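Belmonte waters by volume. "Saucers first, then the can," he said. "If the saucer fills, the dose was too high."
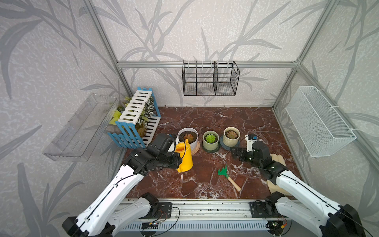 Three rosette succulents, with baskets and shelf behind.

His notes for August specify a gritty mix and a long-spouted can - the spout delivers water under the leaves. "Colour in the rosette depends on light," he said. "Perlite improves drainage."

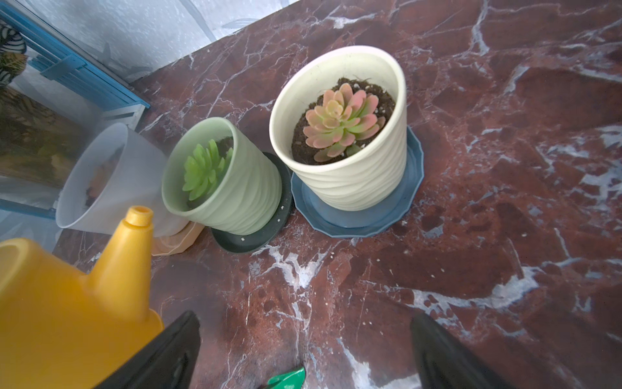 Kanako Hirose disagreed on saucers, which in her view should be emptied within two hours of watering.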